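**Ticket: kitchen demo keeps stopping on the sponge job**
Site: Cirnside, demo room
Opened: Thursday, 8.40 am
Status: closed, with one thing still to do (see the end)

Right, I'm writing this up as I go, because last time we had visitors in I kept it all in my head and then couldn't remember a word of it by the Monday. The open day is this afternoon, the Rorkville lot are coming at two, and the toy kitchen demo has decided to be awkward.

The job is meant to be simple. Arm goes to the pot on the hob, picks up the green sponge, takes it over to the sink, lets go, comes back. Yesterday it did that all afternoon without a grumble. This morning it's stopping over the pot with a grip fault, and when it does get hold of the sponge it lets go too early.

What I had on the screen at the first stop:

- Grip fault, code 585, arm holding still
- Force limit set to 777 (it should be 200!)
- Speed limit 200, so that one was fine

No idea who put 777 in there. Might have been me, I was in that menu late on and I'd had a long day. Anyway, that's the obvious suspect, so I started there.

### 8.55, force limit

Put it back to 200, saved, restarted the controller (the Byun software does like a full restart, it says "saved" and then carries on with the old value until you do). Ran the move to the sink on its own first, with no sponge, to see if the arm was going to the right spot.
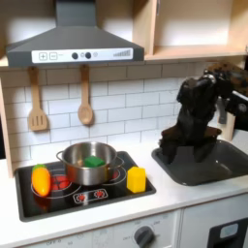
### 9.20, still stopping

The sink end is fine. I ran it a few more times and had no complaints from it at all, which was cheering for a whole ten minutes. Then I put the full job back on and got 585 again, straight over the pot.

So the force limit was wrong but it wasn't the only thing wrong. My least favourite sort of fault.

Things I tried, in the order I thought of them:

1. Wiped the fingers. They were a bit grubby. Made no difference.
2. Checked the cable at the wrist. Seated properly, no play in it.
3. Turned the sponge round in the pot. Worked once, then failed twice, so I don't trust it.
4. Swapped the job file for the copy from the Drallness demo in March. Same fault, same place.

Number four was the useful one, really. If an old file that I know is good falls over in the same spot, then I'm not looking at the file any more, I'm looking at the kitchen.

### 10.05, the pot

Got down level with the counter and watched it go in slowly. The pick position was taught with the pot in one place, and the pot had been put back somewhere else after we cleaned the counter last night. Not by much! But the fingers go over the rim, and there isn't a lot of room in there once you've got a sponge leaning up the side.
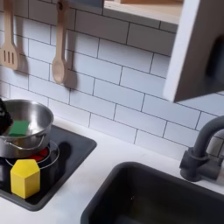 *Photo: demo room, Cirnside*

I moved the pot back, retaught the pick point, and lifted the approach a touch so it comes down more from above. Left the yellow block standing on the hob where it was. It's there for the second part of the demo and I wanted to test with everything out, as it will be when people are watching.

First run after that went clean through. So did the next. I made a cup of tea and let it get on with it, and came back to no faults on the screen, so I'm calling that the cause.

### 11.30, last look before lunch

Went round the whole thing once more with the checklist: job file back to the current one, force limit still 200 after another restart, stop button tested, spare sponge in the drawer.

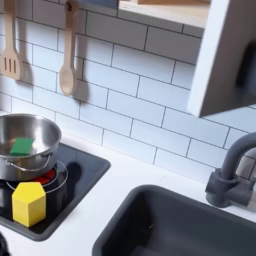 I've also written the settings on a card and stuck it to the side of the controller, so if it plays up with visitors in the room whoever is nearest can check the numbers without digging through menus. If 585 comes up again, look at where the pot is before you touch anything else, please. You can clear the fault from the main page and it'll carry on from the start of the job.

**4.50 pm, after the visit**

It behaved! One stop all afternoon, and that was me leaning on the button. The Rorkville people wanted to see it slower, so I dropped the speed for them and it looked better for it, I think we should keep it like that for the next one.

**Still to do:** mark the pot's place on the hob with a bit of tape. I'll do it tomorrow. Closing this, reopen it if the fault comes back.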